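**Target marker blocks the grasp, then the view goes up to the window**

**saarela_j:** Sim kitchen, sink task. The policy should pick an item out of the left basin. In 13 of 60 episodes it stops short and hangs. The red ball is our goal marker and it's getting rendered into the policy camera. 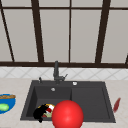 ### Replies

**tiveo22:** Hide the marker from that camera and rerun. It covers part of the stuff in the basin.

**wokafor:** I don't buy the marker. Same seed, marker off, and I still get a hang at step 1496. The camera pitch drifts up until you have window and the top of the faucet, no basin. Looks like a bad joint limit to me. 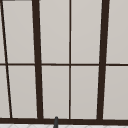
*Herholm, July*

**saarela_j:** Reran with the marker hidden. Hangs went from 13 to 3, so it was part of it. The 3 left all have the pitch drift.

**tiveo22:** So two bugs.

**wokafor:** Fine, but the drift is the one that worries me. On the real arm that's a blind reach over a counter. Please don't load this on the Sarkum unit until the limit is fixed.

**saarela_j:** Agreed. Limit patch is next, then another 60.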